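Belgate White Table, 3 stars
Reviewed by Wilfredo Malabanan, 23 September 2023

I wanted a plain white table and I got one so plain that I have walked past it looking for it. The Belgate costs 411 dollars, and for that you receive a top, legs and a bag of 8 bolts. Mine needed all of them. Assembly took 40 minutes, most of it spent reading a leaflet that calls the table "an invitation."

The surface is smooth and the corners are rounded, a kindness to my hip. Against a pale wall it more or less disappears. I had hoped for restful. My sister says dentist.

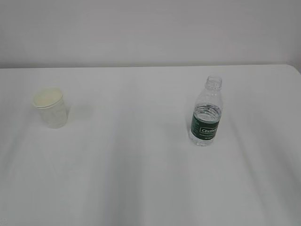 The Belgate with a paper cup on it, left side.

Coffee wipes off if you catch it the same day. Crumbs show from across the room, and so does pencil. The top doesn't wobble, which I can't say for the Arkside I had before. Delivery was on time, though the driver asked twice if I was sure it was the white one.

I'd buy it again at a lower price. Would suit a tidy person.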